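### Odera planner: contact checks move into the control loop

The February build of Odera changes where contact is evaluated. Until now the planner committed to a full trajectory and the Pilside controller tracked it, with table contact handled as a fault. Low grasps tripped that fault too often, mostly on flat cloths and the rims of shallow dishes. The new build passes the planner's height margin to the controller, which can shorten a descent without asking for a new plan.

The tabletop suite now has 106 start layouts of mugs, bowls, towels and a frying pan. Each layout was run twice per build, giving 212 trials on each side of the comparison. 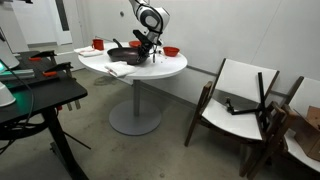 Replanning calls dropped from 414 to 100 over the full suite. Most of the remaining calls come from the perception side: glossy white surfaces still return patchy depth, and the segmenter merges white cloth with white tabletop when the fold is thin. Lorkirley has a patch for the depth filter in review. The segmenter needs new labels and will not make this release.

Two config notes. The key `descent_margin` is now read in meters, so old files in millimeters must be converted by hand. Sistulora logs written before this build will replay, but the contact channel will be blank.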